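Tufa Kitchen Forum > Storage and Small Spaces > Plastic wine glasses next to the utensil holders, yes or no

ollholm_upstairs wrote:
We have a white table against a patterned wall that does the work of a kitchen counter, because the actual kitchen counter has a microwave on it and the microwave has seniority. On the table: two utensil holders at the back, a mug, and the plastic wine glasses that my sister-in-law gave us so we'd stop breaking the real ones. I want the drinkware to stay out. My husband wants it in the cabinet, where there is no room, which he considers my problem. Opinions please.

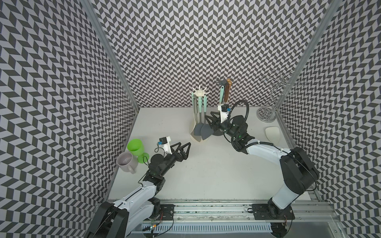 Last edited by ollholm_upstairs on 10/14/21, 3 edits total

To save everyone the trouble: yes, I know the lime green is loud. It was a gift. The mug lives by the wall on the left and the green glass lives next to it, and I can reach both without getting up, so as far as I'm concerned the system works.

pantry_goblin wrote:
Cabinet. Anything with a stem that sits out on a table is going over sooner or later, and plastic ones weigh nothing. I had a set in Junavbridge that went over every time somebody opened the back door. Also they collect dust, and then you wash them before you use them and again after. Twice the washing for the same wine.

ollholm_upstairs wrote:
I wash everything before I use it anyway. I have met my family.

vidau70 wrote:
Leave them out, but move them away from the spatulas. Whatever drips off the spatulas finds the glasses. My own table is 70 inches long and I still managed to put the two things side by side for most of August.

ollholm_upstairs wrote:
Fair. The glass and mug are already off to the side, so I think we're safe from drips. What does bother me is the table. It's white, so every scuff and crumb shows, and from close up there are always specks on it, including right after I swear I wiped it.

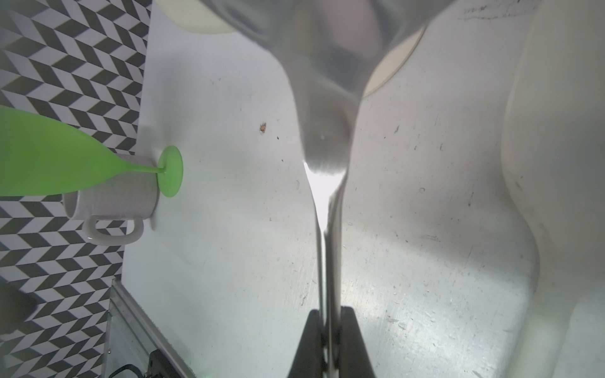
pantry_goblin came back to say that white tabletops should be sold with a warning, and that baking soda paste takes off most scuffs if you go easy and don't use the green side of the sponge. Scratches you just live with.

vidau70 wrote:
Disagree on the baking soda. It dulled mine. Dish soap and a soft cloth, then stop looking at it so closely.

ollholm_upstairs wrote:
Trying the cloth first, since I own one. Meanwhile the argument at home has moved on to the utensils, which I'm told are "a hedge." We do have a lot of turners. There's cream, there's gray, and the mint green handles say Royalstar in case we forget. Some stand in the round cream holder and some hang off the rack hooks, and the wooden-handled one hangs over a green one so you have to take them both down to get either. 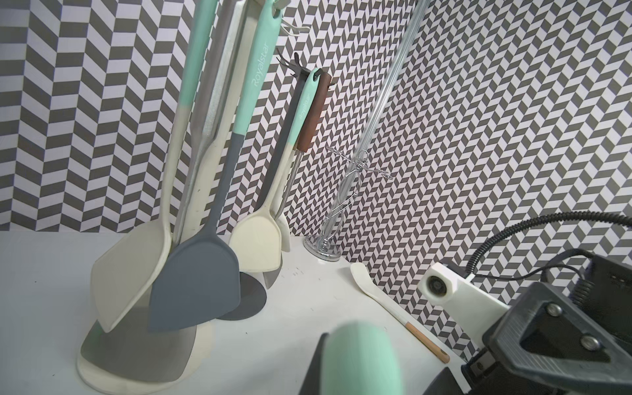
I did suggest giving the wooden one its own hook. This was received as a major renovation. My position is that you thin out the standing bunch first, and then there's room to sort out the hooks.

pantry_goblin wrote:
How many turners does a person flip with at one time? Keep two. Box the rest for a month and see what you go digging for.

vidau70 wrote:
Keep the silicone ones and the wooden handle. And leave the wine glasses OUT, I'm not changing my vote.

ollholm_upstairs wrote:
Box is on the chair. He has put the microwave manual in it, so that's a start.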